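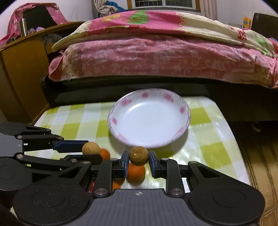 Fruit on the table, with a large white basin close by.

Home News Events Get Fruit Share Fruit Contact

January 2025
By Amancay Paredes, Serkent Fruit Exchange

Serkent Fruit Exchange Opens Sign-Ups for Its Second Year, Adds Pickup Spot in Nerkham

SERKENT – The Serkent Fruit Exchange is back, and it's growing! Sign-ups are open now for households that have too much fruit, households that would like more of it, and the many that are both depending on the month. A second pickup spot opens this season at the Nerkham branch library, so families on the east side of town won't have to cross the river with a full bag on each arm.

The exchange started last August with a folding table outside the Quezada Street laundromat and a sheet of paper taped to the window. By the end of the year 132 households had signed up, and together they had passed along 1,361 pounds of fruit, most of it from backyard trees within a few blocks of the table. Plums and figs came first, then pears (so many pears), then persimmons and the early citrus.

"I thought we'd get lemons and a few people being polite about lemons," said Amancay Paredes, who coordinates the exchange. "Then a man pulled up with his back seat full of pears and asked if we could take the trunk too. We took the trunk. People went home with pears they didn't know the name of and came back the next week wanting to know how to dry them."

Joining is free. A household can bring fruit, take fruit, or do both, and there is no rule about how much of one it takes to earn the other. Fruit should be whole and free of mold. Small bruises are fine and windfalls are welcome if they're labeled, as plenty of members are cooking them down anyway.

Members with trees they can't reach can ask for a picking visit. Last season's crews worked on 51 trees, several of which hadn't been picked in years, and the list for spring citrus is already filling up. Pickers bring their own ladders and poles. The owner keeps as much as the household wants and the rest goes to the next table.

The exchange is also handing out 400 cloth produce bags, sewn by the Zidon Sewing Circle from donated curtains and bedsheets. No two are quite alike, and the ones with drawstrings tend to go fast. Please bring them back and use them again!

Also new this year is a monthly kitchen session covering marmalade, fruit leather, freezing, and what to do with a mandarin that has gone a little dry. The first one is all citrus. Bring an apron, a jar with a good lid, and any family recipe you're willing to let other people copy.
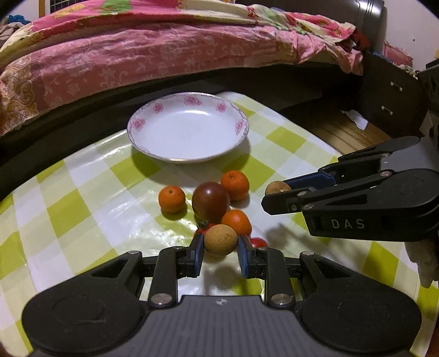

How to Sign Up

Forms are at both pickup spots and at the front desk of the Nerkham library. Fill in a name, a phone number or mailing address, and the kinds of fruit you grow or hope to find. Tree owners should note the height of the tree and whether there's a dog in the yard.

Anyone interested in joining a picking crew can check the box at the bottom of the form. New pickers are paired with someone from last season for their first visit.

Contact: Amancay Paredes, Serkent Fruit Exchange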